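The woman who runs the secondhand tableware shop in Brurkham opens at 2 in the afternoon, and not earlier. "In the morning I wash," she told me.

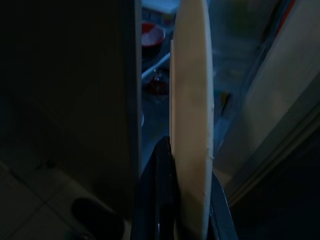
She moved from Sterkport 13 years ago and first sold only old linen. Plates came later, from families who did not want a full set anymore. White ones sell slowest, she said, and buyers run a finger along the rim before they ask the price. "A few tiny nicks, like on this cream-white one, I do not hide. Somebody ate from it, that is good." She keeps some 800 pieces - most of them in the back room. 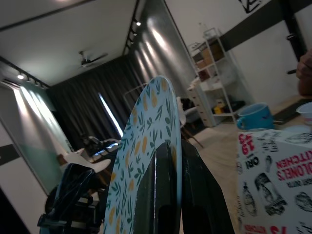 Reading time: 2 minutes

I asked what people want now. "Fruit," she answered at once. "Lemons with green leaves, always lemons." Her own taste is different. At home she uses brown bowls from Pelupessy, a pottery which closed long ago, and she will not sell them.

In October she will take a table at the Misico market again. The rent there is 37 for the day, and she thinks it is too much, but she already paid.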